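How a DJ Mixes Two Songs

A DJ plays recorded music for people to dance to. The job is to keep the music going without a gap between songs. This page explains how that works.

Every dance song has a beat. The speed of the beat is called the tempo, and it is measured in beats per minute, or BPM. A song at 134 BPM has 134 beats in one minute. That is faster than most people walk.

A DJ uses two players and a mixer. One player sends a song to the speakers. The DJ listens to the next song on headphones and moves a slider until both tempos match. This step is called beatmatching.

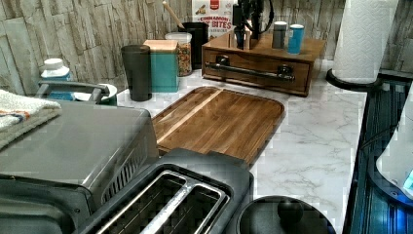 A cutting board and a striped dish towel on a kitchen countertop.

When the beats line up, the DJ slowly turns one song down and the other up. The control for this is called a crossfader. A slow change can last 34 seconds. A quick one takes less than two.

Sound also has low and high parts. Low sounds are called bass. Two bass lines played together sound muddy, so the DJ turns one of them down.

Try it: Play a song and tap the table on each beat for 15 seconds. Count the taps and multiply by four. The answer is the BPM.

Word list
Tempo: the speed of the music
Bass: the low sounds
Crossfader: the slider that changes from one song to the other

Text: Shalini Kaushik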